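Clevero (manipulation software)

Search this wiki Go Advanced Random page

Clevero is a perception and control stack for robot arms that handle small household items on and around fixed surfaces such as countertops and sinks. It was started at Pravness by Ama Fiadzo as a replacement for a set of scripts that had grown up around an older planner, Sethi. The stack has three processes: a perception server, a planner and a joint-level controller. They share one clock and exchange messages over a local socket.

Overview

The perception server reads a wrist camera and at least one fixed camera. Wrist images are used for the final approach, fixed images for object search and collision geometry. Both streams are stamped on arrival and held in a ring buffer of 504 frames. A planner request names a time, and the server returns the nearest stored pair.

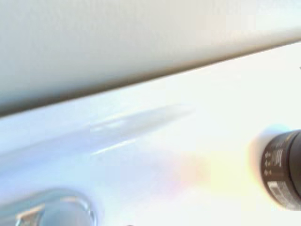
Exposure is handled per camera. Early releases used the driver's automatic setting, which hunted whenever the gripper passed over glossy white material and left the segmenter with clipped regions. Release 11 locked exposure at the start of each approach and added a saturation mask. Pixels inside the mask are treated as unknown and carry no depth, so the planner keeps the last confident estimate of the surface until the mask clears.

Perception

Segmentation runs in two passes. The first separates the support surface from everything on it. The second assigns each remaining region to an entry in the object list or to a general obstacle class. Transparent and mirror-finished parts are the weakest case. Reflections in a curved metal part can produce false regions that move with the camera, and a filter written by Saqib Talpur rejects any region whose position is not consistent across several wrist poses.

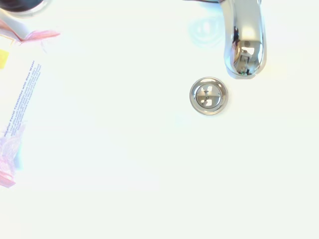 Fixtures are not detected at run time. They are entered once in a scene file, together with the counter height and the outline of the basin, and are registered against the fixed camera when the arm is homed. Drains and other openings are marked as no-release zones. A grasped item may be carried across such a zone, but the gripper will not open there unless the operator sets an override flag.

Planning

The planner samples up to 2000 candidate grasps per object and scores them on finger clearance, wrist angle and distance from joint limits. Survivors are passed to a trajectory optimizer with a time budget of 50 milliseconds. If the optimizer returns nothing, the planner backs off to a pose above the object and samples again with a new seed.
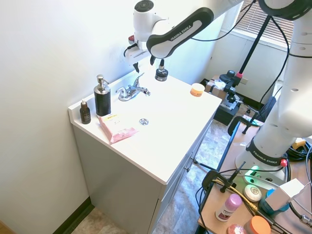
Clearance is computed from swept volumes of the hand, fingers and external cabling. The cable term was added after Fiadzo found that the planner was accepting wrist rotations that were legal for the arm but tight for anything attached to it. On a Franka Emika arm with a cable looping from the side of the gripper, the loop is modeled as a chain of spheres fixed to the hand. Items close to a fixture get a narrower set of approach angles: for a small cylinder standing just right of a faucet, with the wall close behind, nearly all accepted grasps come in from above with the fingers pointing down. Side approaches are still sampled - they are dropped at the scoring stage and written to the log with a rejection code.

Control

The controller tracks the planned path with joint impedance and switches to Cartesian impedance for the last part of the descent. Stiffness along the vertical axis is lowered before contact is expected. A contact event is declared when the estimated external force stays over the threshold for several cycles in a row; single-cycle spikes are ignored. The threshold is set per object in the object list.

Tooling

Daswood is the companion log viewer. It replays both camera streams next to the planner state and can step by message or by clock tick. Logs from Sethi can be opened after conversion, although grasp scores are lost because the older format did not store them.

See also: Daswood; Sethi (planner); Impedance control

Last updated in April

3 comments 11 shares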